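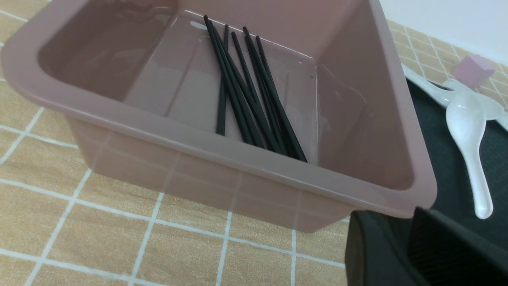 Fig. 1. Black chopsticks in the pink tub, tips to the far wall.

Unit 4: Utensil handling, dish pit and back counter
Castton Hospitality Certificate, handout 2 of 5

Read before the prac. Bring a tea towel and closed shoes, no thongs.

Sorting
- Chopsticks get their own tub. Not in with the forks, not in with the serving spoons.
- Pair by length and by colour first. Odd ones go to the spares jar by the till.
- Check tips for chips, check the sides for roughness. Run a thumb along. Anything rough goes in the bin, don't sand it.
- Tips all one way. Marked on the prac sheet, easy two points, people lose them every term.

Tubs
- Semi-see-through plastic is fine for the counter, you can see if its grubby underneath. Rounded corners wipe out quicker than square.
- Wash tub before refilling. Floor crease first, then walls, then under the rim, which always gets missed.
- Do not stack tubs with anything in them. 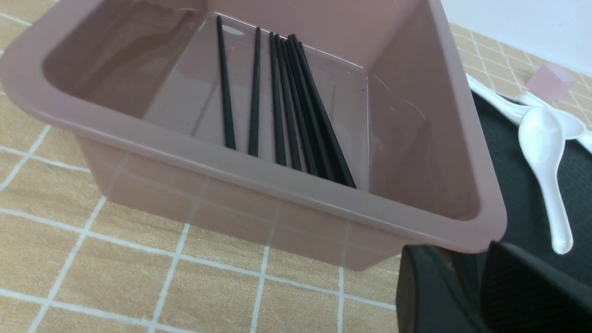 Set out on a flat surface, tub back from the bench edge. Eight sticks = four pairs = one table of four. Larger bookings, do a second tub, don't pile them up. Handle from the thick end only, once washed nobody touches the tips.

Lacquered sticks: hand wash, warm water, no soaking. Plain bamboo: dry standing up, overnight if you can. Mould is the usual problem in humid months, October onward at the Trivutport kitchen.

Stock note: count at last stocktake was 293 pairs, 195 of them black. Write breakages in the book, seperate line for each tub.

Prac assessment: Friday, February 11, 2022, group lists on the door.

Related handouts
Knife rolls and storage
Glassware: polishing and racking
Linen folds, part 1
Reading a booking sheet

Castton Hospitality Certificate | Contact the front office, ext. 623 | Back to top

This site uses cookies. Accept / Manage settings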